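News from the Illik Supper Table
5 April 2021

Dear friends and neighbors,

What a long winter it has been, and how good it is to sit down with a cup of tea and write to you about something other than postponements! Many of you have been asking (by phone, by note through the mail slot, and once by shouting very kindly from a passing car) when the shared suppers at Illik Hall are coming back. We have a plan now, or most of a plan, and I would like to walk you through it, because a fair amount has changed since we last passed the bread around together.

For those who are new on our list, the suppers began as a way to use up a glut of squash one fall and simply never stopped. People brought what they had, sat next to somebody they didn't know, and went home later than they meant to. At our last count before we closed the doors there were 556 names in the guest book, which still makes me a little teary when I turn the pages. Some of those names appear only once, with a note about the pie, and some turn up on nearly every page in handwriting I would know anywhere.

We expect to open again in August, outdoors to begin with, on the grass behind the hall where the old swing set used to be. Seating will be at small tables for four instead of the long ones. I know, I know, the long tables were half the fun, and I will miss reaching across six people for the butter as much as you will. But it will let us start, and starting is what I care about most at the moment.

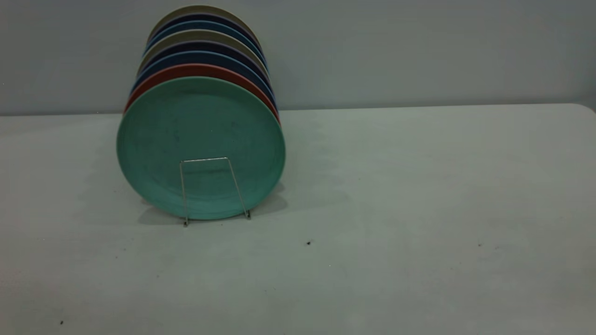

What we'll be eating

The first menu is going to be simple. We're thinking of a big pot of lentil soup, flatbread, a cucumber salad with plenty of dill, and whatever the gardens are handing out by then, which if past years are any guide will be zucchini and then more zucchini. The lentil recipe is the one that came to us from the Abdel Hamid bakery, and it's worth repeating here since so many of you have asked for it. Start with a good deal more onion than seems sensible, and cook it slowly in oil until it is properly brown. Cumin goes in next, then the lentils and the water, and you leave it alone for as long as you can stand. Lemon goes in at the very end. I used to add it early and could never understand why mine tasted flat.

The bakery has offered to send bread over again, and we said yes before they had finished the sentence. If you can't eat wheat, please tell us when you sign up and we'll set aside rice for you.

We'll be laying the tables with proper plates, too, as we always have. I'm fond of a table where the colors don't match, and a pink plate next to a green one makes even a plain supper look like somebody's birthday.

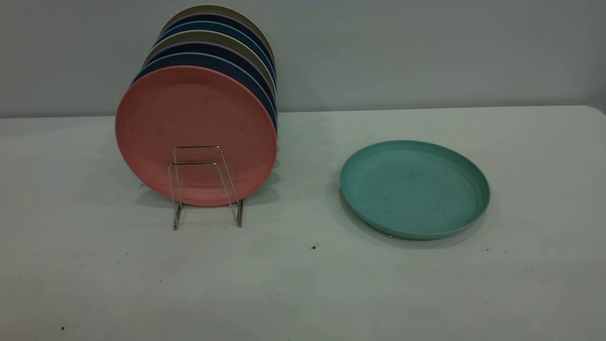 Pink at the front of the rack, and a teal-green one on the table beside it.

Getting here

The road from Skuvden is still down to one lane by the bridge, so do leave yourselves extra time if you are coming from that side. The number 31 bus stops at the foot of the hill, and from there it's a pleasant walk if you aren't carrying a casserole. If you are carrying a casserole, or if the hill is simply more hill than you want after a day's work, write to us and we'll match you up with a neighbor who is driving. We did this for years without any system to speak of, and I have put a sign-up sheet together now so that we don't end up with three cars going to the same house again.

Parking is along the fence as before. Please keep the gate clear, and please don't park under the walnut tree unless you are very relaxed about your paintwork.

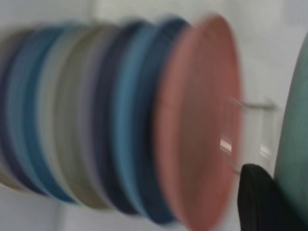 How you can lend a hand

We need people to set up chairs in the afternoon, people to stir, and people to wash up afterward. Washing up has always been my favorite job, I'll confess, as all the best conversations happen at the sink, and I've heard more good stories with my sleeves rolled up than I ever did at the table. An hour is plenty. Children are welcome to dry.

We're also looking for folding tables on loan, a large coffee urn, and any tablecloths you're ready to part with (stains are no trouble). The Simosness garden group has promised flowers in jars, so if you have empty jam jars sitting in the basement, those would be gratefully received as well. You can leave everything on the side porch at the hall, under the roof, with your name on a bit of tape if you'd like it back.

Sign-up sheets will go up on the porch door as soon as we have settled on an evening, and I'll send another letter then.

Warmly, and with an appetite,
Your friends at the Illik Supper Table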